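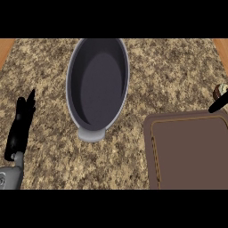
13 Apr 2024

Six weeks into the spring project at Karkton and I finally have something to write about besides install errors! Our robotics club (there are 5 of us now, counting Ivana Insaurralde, who joined in the middle of everything and immediately fixed my file paths) picked two-armed kitchen tasks in simulation as our student project. I was against it. I wanted wheels. I was so wrong.

The task we're working on goes like this: a small food item starts out on the right side of the counter, the right arm picks it up, and it ends up in the pot. The left arm is supposed to steady the pot by its handle while that happens. Say that out loud and it sounds like ten minutes of work. We've been at it since we got back from break and I still think about it in the shower.

The first thing I learned is how much the starting layout matters. We shuffle where the pot and the cutting board land on the granite at the start of each run, and for a while the board kept spawning so close to the pot that the right arm had no clean way in. Ivana added a minimum gap between the two and suddenly the motion planner stopped complaining. Such a small change! I had been blaming the arms for two weeks.

The second thing is grippers. Ours closes fine on anything boxy, but little round food is a pain. Close too hard and the physics engine spits it across the kitchen, close too gently and it slides out on the lift. Hortensia Arancibia, our advisor, had us plot the contact forces for 72 runs before she'd let us touch a single setting. I grumbled and then I saw the plots — the right fingertip was making contact well before its partner did and just shoving everything sideways. So now we center the gripper over the item first and then close. The difference is huge.

We named the project Hellov, by the way. It was a typo in somebody's first commit message and it stuck.

What's left before the Parneck showcase:

The left arm. It reaches the handle and then sort of thinks about it. The handle on this pot is a short flat tab, and our grasp code was written for something long and skinny.

The big batch. We want 1,000 runs with everything shuffled, and at the moment my laptop sounds like a leaf blower after a few dozen. Ulloa (the lab machine, named long before my time) is free overnight, so I'm going to ask for it.

The write-up. Ivana has started it. I have written the title.

If you're at school here and you're curious, come by! You don't need to know any code. I started in October knowing how to print my own name in Python and that was the whole list. I'll post the contact force plots next time, once I've put labels on the axes like a grown-up.

Search this blog
Search

14 shares
3 comments

tomatosoup says:
The physics engine launching food is the best part, please don't fix it all the way.

Ivana says:
The title has a spelling mistake in it. Also the gap code needs a comment, I'll add one tonight.

dkw_builds says:
We had the same trouble with small round objects. Try lowering the closing speed before you touch the force limit. Do you shuffle the height of the counter too, or only where things sit on it?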